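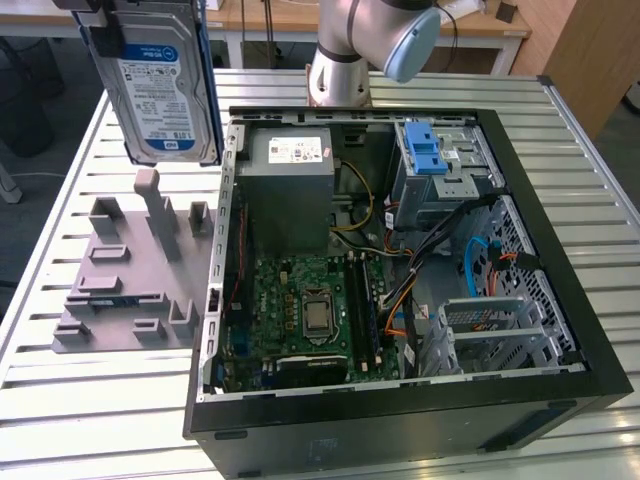 Dimbridge, Sep 10, 2023

Boria desktop rebuild – progress report to Hornex
From: Chinyere Ojo

Quick one, sorry it's later than I wanted. Numbers first, then the bench, then the stuff I need from you.

Where we are

1484 drives through the door so far. All 3.5-inch, all pulled from the office desktops. Target for finished, boxed desktops is still 1000 by the end of November and I'm not asking to move it. We're behind on building and ahead on sorting, if that makes sense. The drives are the part we have a grip on now. The cases are not.

142 drives rejected. Mostly bad sectors on the long test, a few that never spun up, a handful with bent or snapped connectors from whoever pulled them in a hurry before they came to us. Rejected ones are locked in the cage till the shredding pickup. Certificates come to you with the final report, same as last time.

Everything else passed or is waiting for the long test. The wait is the long test. Nothing to be done about it, a big drive takes as long as it takes.

Drives

We settled on 1 TB as the standard for the school build. Smaller ones that pass go in the spares bins and we'll decide later. The WD Blue 1.0TB is the one we're using as the reference drive for bench work, the big white and blue label makes it easy to pick out and the capacity is printed right up near the top where you can read it. Sounds like a small thing. After a whole afternoon of sorting by capacity from labels with print the size of an ant, no it isn't.

Labels in general: leave them on. We had been peeling the old owner's asset stickers and on one batch the maker's label started lifting as well. Now we cut around the asset sticker and go slow. Serial goes into the sheet before anything gets wiped. Wipe, test, second wipe if the log has any gap in it. The second wipe costs us time but I would rather explain a slow week to you than the other thing.

Handling rule is the same for everybody on the bench. Hold by the sides or the top edge, keep off the board underneath, don't stack bare drives. Foam trays have arrived (thank you for approving those so fast) and the difference is obvious, no more drives sliding about in a cardboard box.

The table

The slatted table is in and staying. Light gray aluminum rails with the dark grooves between them, metal rim down the sides. Solid. Doesn't rock. Things can be fixed down along the grooves and moved again later without drilling anything, so the layout can change when the case model changes, and it will, see below.

Two complaints. Glare – the overhead lights bounce off the rails on the right hand side and you get bright streaks right where you're trying to read something. Tried turning off one bank of lights, then the far bench was too dark and people moaned, fair enough. Matte mat ordered for that end. Second complaint, small screws. They go in the grooves and that is the last of them. Magnetic dishes now, one at each position, and a long thin pick for fishing out the ones that miss the dish.

Computer case sits on the right of the table, parts plate on the left. We tried it the other way round for a few days and kept reaching over the parts to get to the case. Knocked a whole tray of screws once. Back it went.

Printed plate

The gray printed plate is the third version. Flat base, odd outline, raised posts and slots all over it, one tall thin post near the back with a little cap on top. The idea is each part taken out of a case has a place to sit so that it goes back into the same case, or into the right bin, and doesn't wander. Version one was too soft and it warped. Version two was fine but the slots were all the same hight and you couldn't tell by feel which was which. Version three has the tall post, lower blocks, an open square holder at the back, a low slotted piece toward the front and some shallow channels in the base.

What works: the base stays flat. Edges cleaned up better than before. Cheap enough to reprint if one cracks.

What doesn't yet: some of the corners are sharp where the support material came off, needs a file. The tall post worries me, it's thin and I think somebody's sleeve will have it sooner or later. If we do a version four I'd make it fatter. And the outline needs to be marked underneath so that it goes back to the same spot after cleaning, at the moment we line it up by eye against the rails.

Not asking for money for this. Filament is coming out of the consumables line and there's plenty left there.

Cases

This is the slow part and I'd rather say so plainly. The desktops came in from the offices as one lot but they are not one model. Most are the Tan, which is what we planned on. Then there's an older one with the drive cage riveted in, so the drive has to come out sideways past the power cables. Takes far longer per unit. We did some 40 of those last month and I had budgeted for almost none.

Options as I see them:

Keep going with the riveted ones at the slow rate and accept fewer finished per week till they're used up.

Park them, do all the Tan units first, see where we are in November. My preference. Gets the schools their first delivery without a fight.

Strip them for parts only. Wasteful, the boards are good. Would only do this if you tell me to.

Please pick one or tell me to pick. I'll go with parking them if I don't hear back before the next order of foam.

Dust is also worse than expected. Every case gets blown out in the yard before it comes near the table, that's now written on the door. Before that we had a gray film on everything by lunch, incuding the drives, not what you want on a test bench.

Spending

Nothing over. Foam trays, dishes, the mat and the pick are all consumables. SATA cables we're reusing where the clips are good. The cable line will be underspent and I'd like to move what's left to screws and caddy rails – small amount, form to follow, only need a yes by email.

Shredding quote came in a bit higher than the last one. Asking a second company. Will forward both.

Risks, short version

Riveted cases. See above.

Long test queue. If the test machine goes down for a day we lose a day, there is no second one. Looking at borrowing a spare power supply at least.

Storage. Finished desktops take up a lot more room than drives do and the back room will be full before the first delivery goes out. Dimbridge site says we can have the corridor shelves until the end of the year, have asked for that in writing.

Next

Get the mat down. File the corners on the plate, decide on a version four or not. Clear the long test queue down to something I can see the end of. First full batch of Tan desktops boxed with power lead, keyboard and mouse, and one opened again after boxing to check nothing's come loose. Drive screws especially, two of the first lot had one missing and it was us, not the supplier.

Need from you

Decision on riveted cases.
Yes or no on moving the cable money.
A delivery contact for the schools, the name I have has left.

You're welcome to come by and look at the bench, best in the mornings, parking is round the back. Spreadsheet with serials and test results is in the shared folder, second tab is the rejected ones. Ignore the third tab, that's me working things out.

Chinyere

Home Reports Parts Schools Contact

Boria desktop rebuild, Dimbridge | Contact the project office | © 2023 Boria | Back to top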